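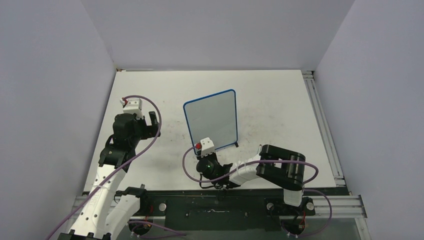

I caught Emanuel Stoica at the worst possible time, which in a bakery is any time before 9 in the morning. He waved me in anyway and gave me a stool next to the flour sacks.

Emanuel has baked rye bread in Pernside for 11 years, and if you've eaten at the Skallow café you've had his sourdough (the dark one with caraway, oh my goodness). I wanted to know how he got started.

"My aunt had a starter in a pickle jar," he told me. "I killed it. Twice! She gave me a third one and said don't come back."

So he didn't go back, at least not until he had a loaf to show her. That took all winter. "The first ones you could've used to hold a door open," he said. "She ate a slice and said it needed salt. I was so proud."

These days he makes 96 loaves a night, all by himself, with the radio going. I asked if he'd ever want a bigger place and he made a face. Somebody offered him the old Rulmont building last December and he went to look at it, walked around for an hour, then went home and slept.

"I like knowing the oven," he said. "This one's hot at the back left. I'd have to learn a whole new oven."

We got onto flour after that and I lost track of time, because the man can talk about flour! He's switching to a coarser grind and he's nervous about it. "People notice. They'll say, Emanuel, what did you do?"

I went home with a loaf still warm under my coat and ate half of it standing up in the kitchen.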